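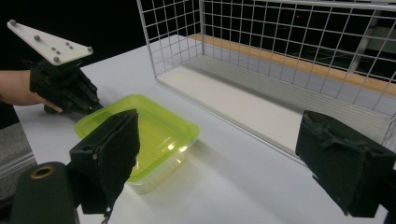

Does the jaw still creep shut after you let go of the trigger, asks the night bench at Flaltgate, and is it safe to hand the thing over at shift change if it does? Yes it does, a bit, and no it isn't, not until the list below has been gone through. I've put my comments under each line so you can see what I found and what I'd like you to look at again.

Hand-held gripper check, Magesa bench
Date: May 11, 2026
Unit: the Cleltix pair, both hands

1. Trigger returns fully when released
Left: OK. Right: FAIL.
This is the one that started it all. On the right hand the trigger comes back most of the way and then sits there sulking, so the fingers stay partly closed when you think they're open. I had my thumb near the tips the first time (silly, I know) and got a proper nip. No broken skin, but I've put it in the accident book anyway and so should you if it gets you!

2. Finger pads secure, no loose edges
Left: OK. Right: OK with a note.
I tugged at all of them and none came away. Any pad that's fraying, trim the whiskers with the small scissors and don't pull at them. If you can get a fingernail underneath, it's a fail and wants new foam.

3. Screws tight on fingers and top plate
Left: OK. Right: two nipped up.
Both on the plate. They only took a tiny bit of a turn, but a plate that wobbles sends the position readings all over the place and then we're chasing a fault that isn't there. Had quite enough of that in February, thank you.

4. Cable clear of the moving parts
Left: OK. Right: OK now.
It was rubbing on the linkage, so I re-routed it and put a new tie on. I did wonder if that was what was holding the trigger back, but it crept just the same afterwards – so that's one thing crossed off at least.

5. Closing force at the tips
Left: OK. Right: not tested.
No point testing the right one until item 1 is sorted. The sheet from Sikovska says to check every 1000 cycles and we were 300 over. My fault as much as anyone's, I'd stopped looking at the counter.

6. Test piece lifts and releases cleanly
Left: OK. Right: FAIL.
I used a plastic food tub for this. The left let go of it every time. The right hung on to the rim for up to 2 seconds after release, long enough to drag it along the table when you move your hand away. With anything heavier you'd have it on your foot.

7. Table and floor area clear
OK. I moved the spare leads off the floor before starting. Please put them back on the hook and not in a heap by my chair.

8. Tag and lock away anything failed
Right hand tagged red, in the cupboard, top shelf. Left hand can be used by itself.

Still to do: strip the right trigger and look at the return spring, which is my best guess. I've asked Cleltix for a new one and haven't heard back yet. Please don't swap the spring over from the left, tempting as it is, or we'll end up with none we can use. Once the new one's in, items 1, 5 and 6 need doing again before the red tag comes off.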